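Getting scuffs off a matte white tabletop

Posted in: Workroom, Surfaces
Filed July

The table in the back room is a Lustby, matte white, rounded corners, bought second-hand in Buenaventura. Matte white shows everything. Gloss lets you wipe and forget, but a matte finish has a fine texture that holds grey from the underside of whatever gets pushed across it. After a winter of sorting small parts on it, the middle had gone dull and I decided to deal with it properly.

Types of mark

Smudges are skin oil plus dust. They have no edge and they move when rubbed with a damp finger. Scuffs are streaks, usually all in one direction, and are material transferred from another object. Scratches catch a fingernail. Only the first two can be cleaned off. If you scrub at a scratch you polish the finish around it and end up with a shiny patch in the wrong colour.

What I use

500 mL of warm water with 2 drops of dish soap. Two microfibre cloths, one damp and one dry. A plain white eraser for the scuffs. Adel Lahlou swears by melamine sponge, but it is a mild abrasive and I keep it off matte surfaces.

Order of work

1. Brush off crumbs first, dry. Grit under a damp cloth makes new scratches.

2. Damp cloth, straight passes, far edge to near edge. Then the dry cloth.

3. Eraser on the streaks, light pressure, along their length. The faint ones near the blue bin are typical, and so is the band of brown specks behind it, which belongs to step 1.

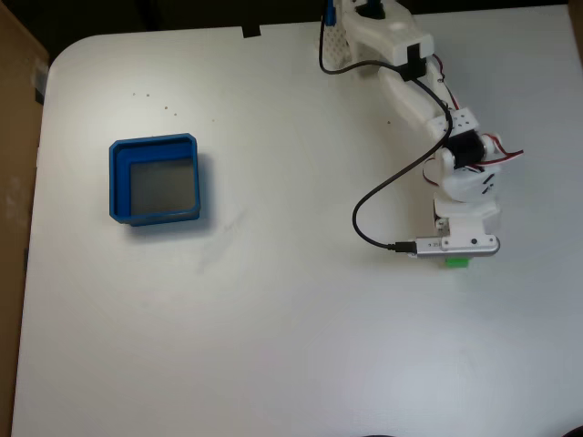
4. Brush off the eraser dust and repeat step 2.

Keeping it that way

Lift bins, don't slide them. I stuck felt pads under the heavier trays, 16 mm, from a Stolteck multipack, and they have held so far. Felt picks up grit too, so vacuum the pads when you do the table.

Godelieve Van Beek asked about wax. I wouldn't. It fills the texture and the sheen goes patchy.

Next post: the drawer runners.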